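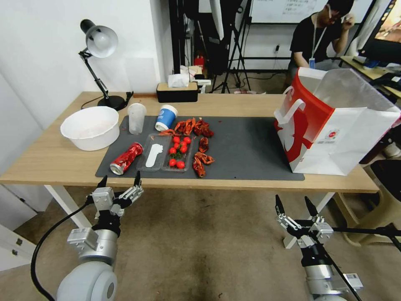 Ticket: Kelmendi live album, track 3 plays as track 1
Status: Open (again)
Opened: 2026-10-30
Product: Orkitz player, desktop

Problem
The new Kelmendi live record, out on Nolance, opens with a drum intro, then a ballad, then the single. In Orkitz the single comes first, the ballad has vanished, and the drum intro turns up after the encore, where it sounds like the band forgot to go home.

What I tried
Signed out, signed in. Same order.
Cleared the cache. Same order, and it also forgot my 200 saved albums. They came back after lunch.
Turned shuffle off. It was already off. Turned it on out of curiosity and got the correct running order once.

Reply from support
Thanks for reaching out! Please confirm that shuffle is off.

My reply
Confirmed. See above.

Reply from support
The label's delivery file lists two tracks as number 3. Our system keeps the more popular one and moves it up. We have asked Nolance for a corrected file.

Update
Corrected file is in. The ballad is back and the single has moved down where it belongs. The drum intro is now credited to Mavden, who are a different band, and who I suspect would like the royalties. The crowd noise between songs also drops out for a moment at every track change — gapless playback is set to on.

Still needed
Right artist on track 1
Gapless playback that has no gaps
The ticket left open until both are done, please. Last time it was closed as "resolved by user," and I hadn't resolved a thing.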